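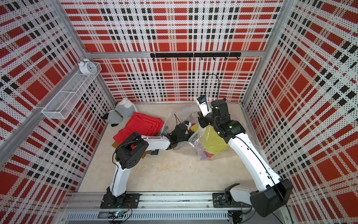 Why did the right arm stop during the bag sorting runs?

The wrist cable was too short for the path we gave it, and its connector worked loose inside the wrist until the motor dropped off the bus.

Project report, Manipulation Lab course
Author: Mehrangiz Bakhtiari
Submitted Fri 23 October

1. Background

The task was to move cloths and bagged items from the floor of the cell to a sorted position near the back wall, using two arms on a shared rail. Both arms were driven by the Hikine controller, with planning done in Falteck on a separate computer. The floor of the cell held red cloths, a plush toy and clear plastic bags, one of them with a yellow cloth inside. Clear bags were included on purpose, as the earlier group had only tested with solid objects.

2. The fault

During the second week, the right arm went limp at the wrist in the middle of a lift. The shoulder and elbow held position. The left arm kept moving for 400 ms before the controller stopped it. In that time the left gripper pushed against the right one. Neither gripper was damaged, but one finger pad had to be glued back on.

The log showed a lost-reply error from the wrist roll motor. After a restart the motor answered normally, and we went back to work. This was a mistake. The same error came back the next day, and then again in the following session.

3. What we checked first

We suspected the plastic bags. A bag can slip between the fingers and jam them, which raises the current until the motor shuts itself down. We plotted the current for the failed lifts. It stayed well under the limit and fell to zero in a single sample. A motor in overload shows a climb first.

We then swapped the power supply with the spare from the Picard bench. The error came back during the next session. The supply was put back.

4. Cause

The cable to the right wrist leaves the arm, rises in a loop above the gripper and comes back down into the wrist. With the wrist level the loop has enough slack. When the wrist rolls past 140 degrees with the gripper pointing up, the slack is used up and the cable pulls sideways on the plug. The planner often chose this pose to reach between the bags and the back wall, as it kept the elbow clear of the other arm.

We confirmed this with the motors off by turning the wrist by hand and watching a meter across the plug. Contact was lost each time the cable went tight. The plug housing had a worn latch on one side.

5. Changes made

The plug was replaced and the new one tied to the wrist bracket, so that any pull goes to the bracket. The cable was replaced with a longer one. The roll limit in the Falteck settings file was lowered to stay below the angle where the old cable went tight. The limit was kept after the new cable went in.

The stop logic was also changed. A lost reply from any motor now stops both arms. Before, the controller waited for 2 missed status messages from the same arm before it told the other arm to stop.

6. Remaining problems

The lower roll limit makes some poses near the rear corners unreachable for the right arm. The left arm has to take those items, and the Ilness task script does not yet hand them over by itself. The operator must assign them before the run.

The left wrist uses the same type of plug. It has not failed, but it has not been replaced either. A new plug is on order.

The finger pad repair is holding. It should be checked before anyone raises the grip force.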